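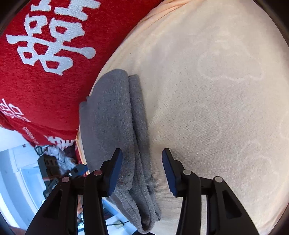
Handgeführter Greifer mit geöffneten Backen, graues Handtuch auf heller Unterlage.

Textilien greifen: Regeln für saubere Demonstrationen

Kategorie: Robotik-Praxis / Richtlinien

Suchbegriff eingeben … Suchen

Die folgenden Schritte entsprechen der Hausregel Tarnivik, Stand 29. März 2020. Sie gelten für weiche, gefaltete Objekte.

1. Backen vollständig öffnen und beidseitig des Objekts positionieren. Beide Gummipads müssen vor dem Schließen sichtbar sein.

2. Ausgangslage 3 Sekunden ruhig halten. Erst danach beginnt die Aufzeichnung des Zugriffs.

3. Quer zur Längsfalte greifen. Die Unterlage darf nicht mitgefasst werden; bei flauschigen Decken den Greifer nach dem Schließen 20 mm anheben und den Sitz prüfen.

4. Lage des Handtuchs zwischen zwei Durchgängen ändern. Nach 5 Durchgängen neu falten.

5. Gelenkbolzen nach 260 Zyklen auf Spiel prüfen, Befund im Prüfblatt Nalmont eintragen.

Abgebrochene Griffe werden gekennzeichnet und nicht gelöscht. Die freie Hand bleibt außerhalb des Greifbereichs.

Diese Website verwendet Cookies. Einstellungen | Akzeptieren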